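Sorting the small stuff

I finally did the job I've been putting off since June, which was going through all the little things that had collected on and around the round white table at work. I don't mean the big things. We're good at dealing with big things. A broken chair gets noticed and somebody rings somebody. Small things just get pushed towards the middle to make room for a mug.

We moved into the room at Menbridge with very little, and the table came with it. It's a good table. It's also the first flat surface you come to when you walk in, so post gets put down on it, and samples, and whatever was in your coat pocket. Every few weeks one of us would clear a space to eat lunch and the rest would shuffle round to the other side.

My plan was to do it over a lunch hour while everyone else carried on working. That was optimistic. It took most of the afternoon, on and off, with people stopping to look at things they'd forgotten they had brought in.

I started by not throwing anything away. The last time I had a clear-out I was too quick with it and spent the next morning looking through a bin bag for a memory card. So the rule was that everything stayed on the table until I'd decided what group it belonged to, and only then could it go anywhere. I also kept loose paper underneath, as small dark things show up better on a plain sheet. 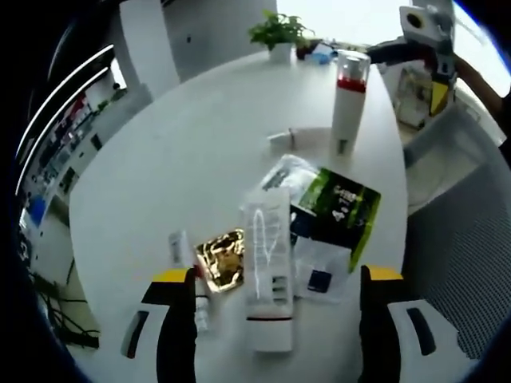
Boxes and packets were harder than I thought. A box that's still wrapped is easy, you just leave it wrapped. An opened box is more of a nuisance, because you have to look in it, and then you have to decide whether the box is worth keeping for the sake of what's written on it. I kept more boxes than I should have. If the instructions are printed on the outside and there's no leaflet, I can't bring myself to flatten it.

Foil is the other thing. I don't know what it is about a crumpled foil wrapper that makes people put it back on a table when there's a bin under the desk. I checked each one in case there was something in it and then got rid of it.

After the first pass I had four groups: things to use, things for skin and hands, things belonging to a particular person, and things I couldn't place. The last was the biggest to begin with. It got smaller once I started holding things up and asking the room. Most were claimed straight away. A few were claimed by two people, and I left them to sort that out.

Bok-nam Ham was the most help. She used to run the stockroom at Virkau and has firm views on containers. Her main one is that you should be able to see what's inside without touching the lid. I had bought a set of Oral storage tins for the purpose, in a nice grey, and she looked at them and asked me what was in the second one along. I had put the things in there ten minutes before and I couldn't tell her. The tins have gone home with me and are now holding screws.

So, clear plastic. We had a few pots and tubs already, left over from one thing and another, and they did the job. Bottles go in first and lean against the side. Tubes can lie across the top if they're too long to go in, and if they slide off, that's a sign the tub is too full.

I should say there was more in the way of creams and lotions than I'd expected from a room full of people who say they don't use any. Part of that is the air in there, which gets dry by the afternoon, and part of it is people bringing things back from trips and leaving them out for anyone to try. I can't read a lot of the labels. I've asked for them to be kept the right way up at least, so those who can read them don't have to turn everything round.
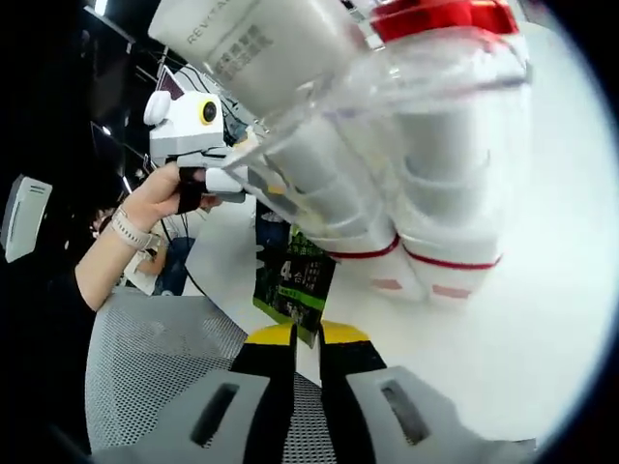
Toys and gadgets

This was its own category by the end, and I hadn't planned for one. I'd assumed the robot cat would count as ornament and go on a shelf. But it gets picked up all the time, mostly by people who are waiting for something to finish on their computer, and a thing that gets picked up that often needs to live where hands can reach it. It has stayed on the table. I've given it a side, so it isn't standing in the middle of the bottles.

For everything else in the gadget line I was stricter. I asked three things. Does anybody know what it's for? Has it been used since June? Would we buy it again? If the answers were no, no and no, it went in a bag by the door with a note on it. I left the bag there for the rest of the day so people could rescue things. Two items were rescued. I won't say by whom.

Leads and chargers I didn't touch. There are black cables hanging down behind the laptop desk that want tidying, and I know they do, but it was somebody else's desk with somebody working at it, and I've learned not to start on cables after three in the afternoon. That can be a separate job. Trondedov, the shop I get most of this sort of thing from, sells a fabric sleeve with a zip down the side, and I might try one of those along the back of the desk.

What I did do was look at the containers again once they were filled, and swap a few over. A narrow bottle in a wide tub falls over every time the table is knocked. A snug container is better, even if it looks mean. I also went for lids wherever there was one that fitted. Dust gets into everything in that room, and a lid means you can stand something else on top if you're pushed for space.

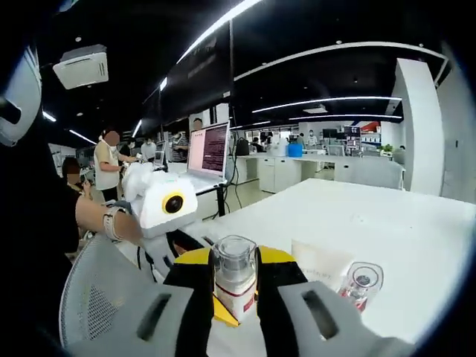
The cards and slips of paper took longest in the end. You can't judge them at a glance, you have to read them, and some were blank on one side and had a phone number on the other. I made one pile, put a bulldog clip on it, and wrote the date on the front — 19 Jul 2019 — so that we'd know how old it was next time it turned up. Anything still in the clip by the end of the summer is going in the recycling.

I had my tea at the table afterwards and there was room for the mug and a plate. The chairs go in properly as well now that nobody's bag has to live on one.

A few notes for myself, for the next time. Do it on a Friday again, as people are more willing to part with things. Get the clear pots out before starting, and don't buy any. Ask about the things you can't place early on, before people go for the bus. And have a cloth ready, because you'll only see the state of the table top once it's clear, and the cloths are kept in the kitchen at the far end of the corridor.

Next on the list is the drawer under the printer. I opened it, had a look and shut it again.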